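Dzene is coming back in July, and I've already cleared a shelf

I had a whole different post planned for this morning, and then my inbox went bananas before I'd finished my first coffee. Jitel is bringing back Dzene! If you weren't reading small-press comics when the first run ended on that awful cliffhanger (the lighthouse, the twins, the last page with no dialogue), you may not get why a grown woman was yelling in her kitchen. The rest of you, come sit by me.

The new series runs 5 issues and starts in July. Doina Grgić is writing again, which I would've bet money against after she moved over to prose, and Themis Karagiannis is back on pencils and inks. Kiri Tipoki takes over colors. I loved what she did on Wundik, all those sick greens in the swamp chapters, so I'm not worried there, though I'll miss the flat, chalky look of the old books a little.
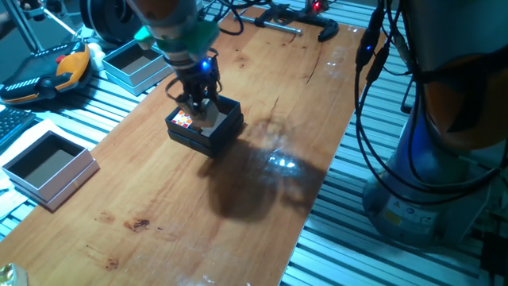 Cube and box, with the gripper lowered in.

The shop got the order form overnight, and Farzana Mohmand, who has run the counter for as long as I've been buying there, read me the good parts over the phone. Issue one is extra long and picks up the same night the old series stopped. No time jump! I was so sure we'd get a time jump. There's a regular cover by Karagiannis and a variant by Annatjie Fourie, and the variant is limited to 681 copies, so if you want that one, call your shop now and don't wait for the solicitation to show up in print.

Farzana's own list is already up to 15 names, and she hadn't even put the sign in the window yet. (I'm on it twice. I asked.)

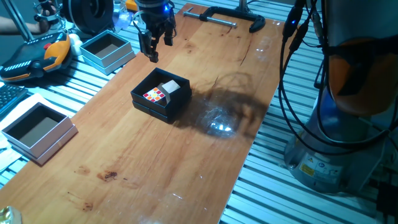
The cube in the open black box, next to a pale block.

Jitel is also putting out a collected edition of the original run a few weeks before the new one lands. It comes to 617 pages with the short backup stories included, and that's the part I'm happiest about, seeing as two of those backups only ever ran in the Rulton anthology and I've been reading one of them off a friend's beat-up copy for years. The page I want to see most is the map that got printed upside down the first time. Grgić said in the announcement that it's been fixed, and that she's "a little sad about it."

What I don't know yet is the price on either one, or whether the collection is hardcover. The form just says "to be announced" for both. I've written to Jitel to ask, and I'll stick the answer at the top of this post when I hear back.

I also asked whether the lettering is staying by hand. The preview page looked hand-lettered to me, but it was a tiny file and I was squinting at it on my phone, so don't quote me. 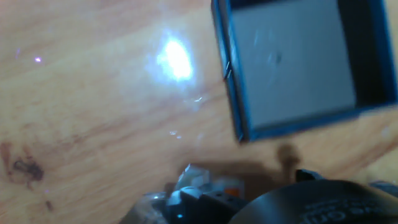
Also on the pile this week

Wundik has a new printing of its second volume out, same cover, with the missing swamp page put back in. I grabbed one and I'll have a real review up once I've reread the first volume, probably over the weekend.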